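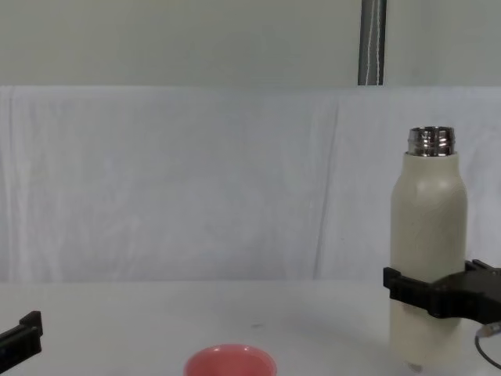 The Ullden is the insulated bottle we at Hisero sell the most, and it is made for people who carry one drink through the whole working day. It holds 600 ml. The body is off-white with a fine speckle and a matt surface, and the shoulders are rounded up to the neck. With the cap off you see the neck itself, which is bare stainless steel with the screw thread on the outside, so your lips touch no paint when you drink.

**Care**

Please wash the bottle by hand with warm water and a soft brush. Do not put it in the freezer or the microwave. The cap has a sealing ring, which you can take out with a fingernail and wash separately. Let both parts dry open overnight.

**Ordering**

- Article: Ullden 600, cream
- Carton: 78 bottles
- Guarantee: 2 years
- Spare cap and sealing ring: sold separately

The next delivery from our warehouse is planned for August. For orders above 1,000 bottles, please write to Veronika Kälin, who will also send you the price list.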